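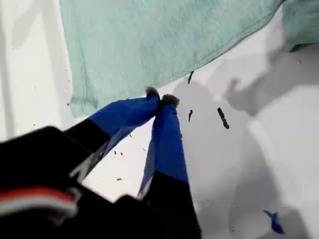

Gripper closes before it reaches the hem

Posted by mossyrelay

I'm teaching our arm to pick up cloth by the hem with a Brallia wrist camera and the Chidiac planner. The hem detector is great, I love it! But the fingers close 5 mm short on pale fabric over a white table. Dark towels are fine. Where would you look first?

Harvey Nguyen

Fun problem! I'd bet on timestamps. Log the image time and the joint state time side by side. Mine were 2 frames apart, so the planner was chasing an old hem. Look up the pose at the image time – don't grab the latest one – and then slow the last stretch of the approach. Also mask the fingers out of the depth cloud, or the planner may take a fingertip for cloth.

tandem_ok

Raise max_points to 2000. Worked for me on Skenthorpe, not sure about yours.

pell.w

Harvey's fix, plus redo the hand-eye calibration. It's quick and so satisfying when the overlay snaps into place!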